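Moya Falls at Home to Hestuden, and the Third Period Problem Remains

Posted by Phong Diệp
Filed under: Game Reports, Season Notes

The Moya club returned to its own ice on Monday evening and left it with a 4-3 overtime loss to Hestuden. One point in the standings is better than none. Supporters who have followed the team since the fall will nevertheless recognize the pattern, as this was another game in which a lead held at the second intermission did not survive the third period.

The opening 20 minutes were orderly. Moya scored on its first power play with a low shot from the left circle, and the penalty killers dealt well with a long shift in their own end. Hestuden tied the game early in the second. Sang-wook Ham then restored the lead with his second goal in 2 games, a deflection in front of the net, and a short-handed goal before the break made the score 3-1.

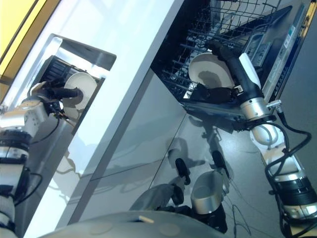
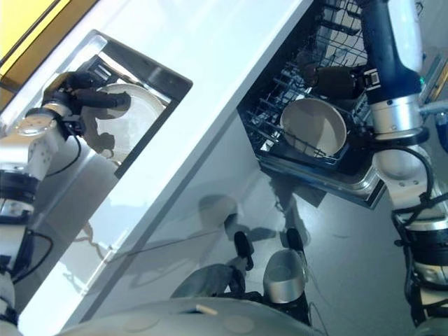
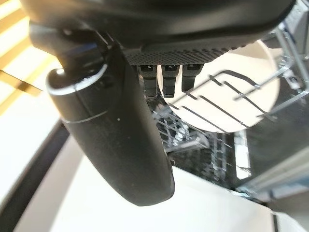 The third period requires a more careful account. Hestuden finished the night with 27 shots, a modest total, but the greater part of them came after the second intermission. Moya's defensemen began to send the puck off the glass at the first sign of pressure, and the forwards changed lines before it had cleared the blue line. Both tying goals followed from that habit. The overtime winner came on a rebound that no Moya player was in position to reach.

It is the view of this blog that the coaching staff should shorten the bench less severely when protecting a lead. The fourth line was given a single shift in the final period, and the top pair of defensemen looked tired well before overtime.

Ham played his 100th game for the club on Monday and was recognized during a stoppage in the first period. He arrived from Skalton as a depth center and has since become the player most often sent out for defensive zone faceoffs. The applause was long and well deserved.

The team now travels to Gurberg, where the rink is narrow and the home side plays a heavy forechecking game. A report will be posted here the morning after.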